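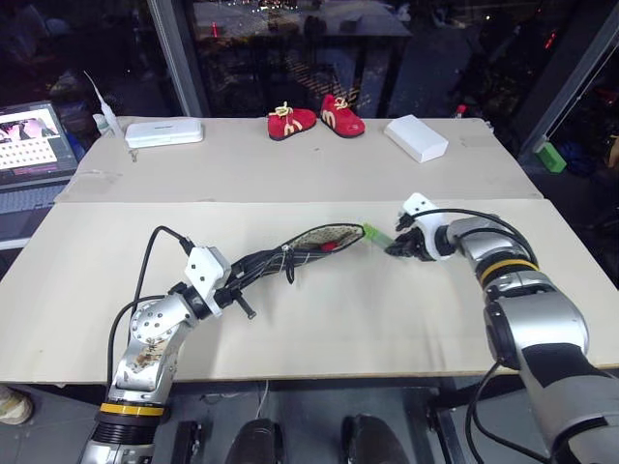
Whitcombe Water Users Association
Minutes of the Regular Meeting, Jan 31, 2018

Chair: Funmilayo Etim
Quorum present. Minutes of the previous meeting approved as circulated.

1. Dresine pump station
Pump 2 remains out of service. The mechanical seal was replaced, but the shaft runout was still outside the tolerance given in the manual. The contractor recommends replacing the lower bearing before any further alignment work. The chair asked whether the station can meet summer demand on one pump. Operations replied that it can, provided the Huvavari reservoir is held above the low-level alarm overnight.
Action: Operations to obtain a written price for the bearing and labor.

2. Meter replacement
There are 1276 active connections. Meters on the Driro line are next in sequence. Two members reported readings that did not match their own checks; both meters will be pulled and bench tested. Billing for those accounts will use the prior-year average until results are in.

3. Driro line pressure
Logger data showed six low-pressure events, all in the early morning. Operations attributes these to the flushing schedule and will move flushing to midday. A member from the upper end of the line disagreed — he believes the reducing valve is sticking — and asked that it be opened and inspected. Agreed.
Action: Inspect valve, report in March.

4. Easement, Huvavari access road
The draft easement was returned by the landowner with changes to the gate and culvert clauses. The gate clause is acceptable. The culvert clause would make the association liable for all drainage upstream of the road and was not accepted.
Motion to return the draft with the original culvert wording. Seconded. Carried, two opposed.

5. Rates
Discussion deferred until the bearing price is known.

6. Other business
The sampling tap at Dresine leaks at the stem. Repack or replace.
Request for larger print on bills referred to the office.

Next meeting in March, same room. Meeting adjourned.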